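Filed under: Field Trips, Things With Motors

My brother-in-law Osvaldo has been telling me about robots since the Christmas he got the vacuum. I've learned to nod. So when he forwarded me an invitation to the open day at Stovora, with the subject line "FREE PARKING," I figured I owed him an afternoon, and also that parking in Pitmont has gotten stupid.

For those of you who don't live here, Stovora is the company that moved into the old Marino furniture warehouse, the long low building behind the tire place. The Marino sign is still up. You can see where somebody started taking it down, got as far as the M, and went to lunch for several years. Inside they've put in white walls and a lot of carpet and a coffee machine that needed two engineers to make it do decaf.

We got lanyards. Mine said VISITOR. Osvaldo's said OSVALDO, as he had registered online and I had not, and he wore it like a medal.

The first half hour was a talk. I want to be fair to the talk. It had a nice chart in it. The man giving it was named Samuele Serra and he runs what they call the handling group, and he had the tired good manners of someone who'd already given the same talk at ten and at eleven-thirty. What I took away is that making a robot pick up the same thing 1000 times is old hat, and has been since before I had a driver's license. You bolt it down, you show it where the thing is, and it goes there until the sun burns out. Making it pick up a thing it hasn't met before, from wherever that thing happens to have fallen, is the part they get up in the morning for.

"Your kitchen drawer," he said, "is harder than a car factory."

I've seen my kitchen drawer and didn't argue.

A woman in the second row asked how many different objects they had tried so far. He said 349, and that they'd like to get to 400 by September, and that if any of us had odd things at home we were sick of, there was a bin by the door. I watched at least four people think about their spouses.

Then we went through to see the arms. They have several, in a room about as loud as a library with a refrigerator in it, which surprised me. I'd been expecting sparks. I suppose all my information about robots comes from car commercials, and there's always sparks in those, and a guy with his visor down looking like he's thinking about his father.
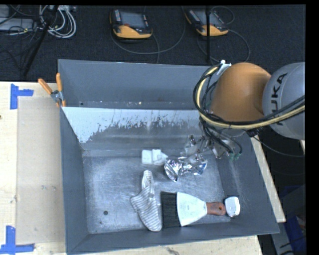 Now, my own history with picking things up is not distinguished. I drop keys. I once dropped a whole lasagna between the oven and the counter, a distance of one step. So I came to the demonstration rooting for the machine, a little, the way you root for the other bad dancer at a wedding. And I liked what they'd given it to work with. You'd think for company they would put out some nice clean blocks. They had put out a stripy gray thing shaped like a sock, and a putty knife with a reddish-brown handle, lying in a big metal bin as if someone had been called away from doing the laundry and the windowsills at once. There was something crumpled and see-through in there too, all shine, and Osvaldo leaned over to me and whispered "that's the hard one," with the confidence of a man who'd been in the building for fifty minutes.

He was right, too, and I've had to hear about it since. Samuele explained that shiny see-through stuff is miserable for cameras. The light goes partly through it and partly bounces off it, and the computer ends up with an opinion about the object that has very little to do with the object. Cloth is its own kind of trouble. A sock doesn't have a shape so much as a mood. You pick it up by one end and now it's a different sock. And a flat thing lying flat on a flat floor is bad news for anyone, as you'll know if you've tried to get a dime off a tile with gloves on.

Here's how the demonstration went. A young man at a laptop said "okay," and the arm thought about it. That's the only word I have. It moved over the bin, stopped, and hung there for long enough that I started to feel I should say something encouraging. Then it went down, took the sock by the middle, came up, and carried it over to the side with enormous care, like a waiter with soup. People clapped. I clapped. I have picked up, conservatively, every sock in my house for eleven years and have not once been clapped for, and I brought this up at dinner, and the subject was changed.

The putty knife took three tries. On the first it closed on air. On the second it got hold of the handle and lost it, and there was a clang, and a kid near the front laughed in the way that only kids are allowed to. On the third it had it. Nobody from Stovora seemed bothered by the first two. The young man typed something each time. Samuele said the misses are worth more to them than the catches, which I intend to try out on my bowling team.

The crumpled thing it declined. It went and hovered over it, and hovered, and then drifted off and asked for help, meaning a little box came up on the laptop. I've worked with people who could have used that box.

I asked some questions, because Osvaldo had told me in the car not to. They were:

What's it for? Sorting returns, mostly, at least to start with. When you send back the pants, a person has to open the bag and deal with whatever is in there, and it's a job people quit a lot. They have one customer lined up, an outfit called Flukar that handles returns for online stores, and Flukar sends over crates of real leftovers for practice. Samuele said the strangest thing to come out of a Flukar crate was a single roller skate with a return slip reading "too big."

Does it learn overnight? Sort of. They run it in the evenings and look at the results in the morning. The week before, it had made 2720 attempts, and he had the number ready before I finished asking, so I think it's a good one. I said "wow" in the voice I use for other people's gas mileage.

Is it going to take somebody's job? He didn't duck that, I'll give him credit. He said yes, parts of some, and that he'd rather talk about it with people standing in the room than read about it later. A man in a union jacket had a much better follow-up than I did, and the two of them went at it politely by the coffee machine for a good long while. I stayed and listened for most of it. The man in the jacket wanted to know who'd be fixing the things when they broke and what they'd be paid, and whether anyone in Pitmont would be trained to do it, and Samuele wrote it down. He didn't have an answer. He did write it down on paper, with a pen, which in that building must mean something.

There was also a station where visitors could drive a small arm themselves with a joystick and try to put a tennis ball in a bucket. I'd like to skip over this part. The line was all eight-year-olds and Osvaldo. The eight-year-olds got it in. Osvaldo got it in on his second turn, after a coaching session from a girl in a unicorn sweatshirt who told him he was "pushing it like he was mad at it." I took my turn and the ball went under the coat rack, and a staff member said "don't worry, that happens," and the girl in the unicorn sweatshirt said it hadn't happened yet today.

What I keep going back to, a few days on, is how slow it was. I don't mean that as a complaint. I'd gone in thinking I would be either scared or bored, and for most of an hour I stood behind a strip of tape with thirty strangers watching a machine try to work out a sock, and it was sort of absorbing. You find yourself looking at your own hands. I got home and took a spoon out of the dishwasher without looking, while on the phone, with a cat on my foot, and I stood there holding the spoon and feeling like a genius.

Practical stuff, for anyone thinking about going. They plan to do another open day in September. Go early if you can stand it, as by the afternoon the cookies were down to the oatmeal ones. Wear a sweater, it's kept cold in there. You can bring kids, and I'd go so far as to say you should bring kids, if only so there's someone to ask why the Marino sign has no M. The parking really is free, and Osvaldo would like it noted that he said so.

I left something in the bin by the door, by the way. It was the egg slicer my aunt gave us, the one with the wires. If they get to 400, some small part of that is me. Osvaldo is already drawing up a list for the next trip and has been eyeing my garage, and I've told him the answer on the fondue set is no until I've talked to my wife.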